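4.2 Travel and the away leg

I should say up front that I came to this question as a fan. I have followed Morkside through enough European qualifying ties to have a feeling about long trips, and the feeling was that they wreck you. So when I sat down with the 264 ties in our set, I fully expected the away leg to get worse as the distance went up. It does, but only once a club has to fly more than 2,000 km, and even then the drop is smaller than I would have bet (I'm glad I didn't bet!).

Under 1,000 km there is really nothing to see. Treloar, who go by bus to nearly every early-round game, score just as freely away as they do at home, and the same goes for most clubs in that group.
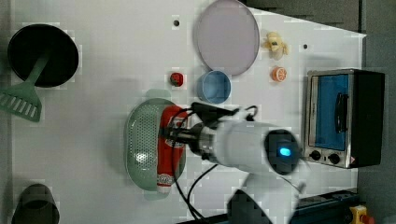 Meals were the part of the travel story I kept coming back to, and we asked every club what the squad ate on the day of the away leg and who cooked it. Some bring their own kitchen staff, some take whatever the hotel puts out. A banana was by far the most common answer for the last hour before kickoff, and though the one beside the lavender plate in Figure 1 is only a toy, the real thing turned up in replies from part-time sides and rich ones alike. What did differ was the main meal. Clubs on long flights tended to eat it earlier than they wanted to, and a couple of the fitness coaches were pretty grumpy about that in their replies.

I tried adding meal time to the model and it took a bite out of the distance effect, though not all of it. Juka are a good case to think with here. They fly farther than almost anyone, they eat late, and their away record is fine. Vandach make shorter trips, eat early, and struggle. Of course Vandach also sold both of their forwards before the second round, so I wouldn't lean on that pair too hard.
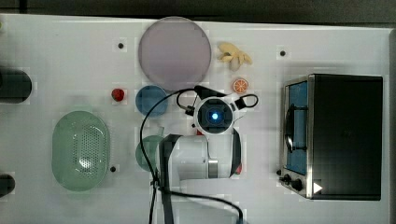
Vol. 2, No. 2

Going back to the order of the legs, I found that clubs who play away first travel a day earlier on average than clubs who play away second. My guess is that the second trip gets squeezed by a league game on the weekend, and the schedules we collected up to October mostly fit that. I reran everything without the ties that were settled in a single match, and the pattern held up, a little weaker for the longest flights.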